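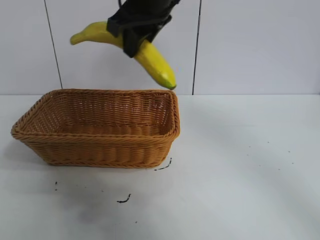

*List archive page, last changed in October, 16:34*

**List:** robotics club, general
**Subject:** Re: fruit sorting task – what we have so far, and who's free

Hi all,

Thanks for the long message, and sorry it took me until after the Prollov demo to write back. I read it on the bus and then again with the rules open next to me, so I'll answer in pieces and leave your text in where it helps.

> I missed the last two meetings and I'm trying to catch up from the wiki, which stops at the part where we were still arguing about cups. Are we doing bananas for sure? I thought the Sedby rules said "soft produce" and left it open. Also, is the basket fixed or does it move between rounds? If it moves, I don't see how the waypoint program from spring is going to help us at all.

Bananas for sure, yes! The Sedby rules do say soft produce, and we could have picked something else from their list, but we voted and bananas won over tomatoes by a mile. Partly that's cost, and partly it's that a banana makes you think about orientation in a way a tomato never will. Grab it in the middle and you have two ends sticking out, and one of them always wants to meet the rim of the basket before the rest of the fruit gets there.

The basket moves. Before every round a judge sets it down wherever they like inside the work area, at whatever angle they like, and you don't get to touch it. So you're right about the spring program. I'd still keep the homing routine and the stop handling from it, because those work and I don't want to write them again, but the waypoints can go.

> Second thing – the scoring. The wiki says a drop from above the rim counts as a place. Is that right? Because if it is, we should just open the fingers and let gravity do it.

The wiki is wrong, or it's copied from last year's rules (I think I did that, sorry). This year a judge looks at height on release. The fruit has to be below the rim when the fingers open, or you get half the points. There's also a bruise check at the end of the day, where they line up everybody's fruit and look at it under a lamp. I kind of love that there's a bruise check.

So what we want is: come in over the basket, get the low end inside first, then bring the rest down. The team from Vistitz wrote a nice page on this in their build log, where they tilt the wrist on the way down so the fruit swings in along its own curve. I tried to copy it on paper and ended up with a sketch that looks like a shoe. Somebody with better geometry please have a go.

> Third, grip force. I saw the note about the fingers and I don't understand what changed. Are we on the ribbed ones now? Somebody wrote "Þorgeirsson setting" next to the number 34 and I have no idea what that is.

Ha, yes, that needs explaining. Þorgeirsson is just the name of the config file we started from, the one that came with the kit's example project. It has a closing value of 34 in it. We went down to 29 for fruit, and that's the number I'd like everyone to leave alone for now. If you want to try another one, make a copy of the file with your initials in the name. We lost most of an afternoon last month to two people editing the same file.

And yes, ribbed fingers. I like them a lot better than the smooth pair. My worry with the smooth ones was always that we'd make up for the missing grip with force, and then the lamp gets us.

> Last one and then I'll stop. How many pictures do we have for training the basket finder, and does anyone want more? I have a free evening and I can come in and take some.

We have 626 labeled, and please come in! More would be great, especially from the wrist camera. Most of what we've got is from the fixed camera, and that view is good for checking yourself afterward but it isn't what the arm has to work with while it's reaching. From the wrist the basket can be way off in a corner with part of it out of view, and the finder has to say "basket, up there, to the right" from one side and a bit of rim. It also has to ignore the fingers, which take up a big chunk of the bottom of every picture. Right now it's fine when the whole rim is visible and pretty shaky when it isn't.

Two other things I'd love to have in the new set, if you have the patience. One is shadows. The soft gray patch next to the basket on the white table has been pulling our outline outward, so the finder thinks the basket is fatter than it is and the arm aims for the wrong middle. The other is the little dark marks on the tabletop. I know the temptation is to wipe everything down first, but please leave the specks and squiggles where they are. The tables at the competition won't be spotless either, and I'd like the finder to learn that a black squiggle is nothing.

If you do come in, save the wrist pictures in the new folder and write the basket angle in the sheet. A guess is fine. Empty basket only for this batch, we'll do part-full ones after.
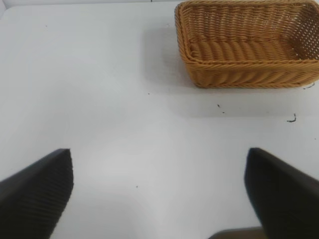
## Still open, please grab something

- **Partial views.** Somebody needs to relabel the ones where the basket runs out of the picture. We marked the early ones as if we could see the whole thing, and then switched, so the set disagrees with itself.
- **Approach path.** The tilt idea from the Vistitz log, see above. Paper first, then slow on the arm with a hand on the stop button.
- **The wiki.** Scoring section, and the cups. I'll fix the scoring tonight if I can remember my login.
- **Bananas.** We need a few a week and they need to be on the green side, the ripe ones mark if you look at them. Keep the receipt.

On the schedule: the room is ours until 9 in the evening, same as before. I'll be there for most of it and I'm happy to sit with anyone who wants to learn how the labeling tool works. It has one very annoying shortcut key that deletes everything, so it's worth ten minutes.

One question back to you. Did you ever get the old homing code to run after the update? I get a timeout on the second joint about one time in five and I can't tell if it's the cable or me. If you've seen it too, reply to the list so the others can find it later.

See you up there – and bring a snack that isn't a banana.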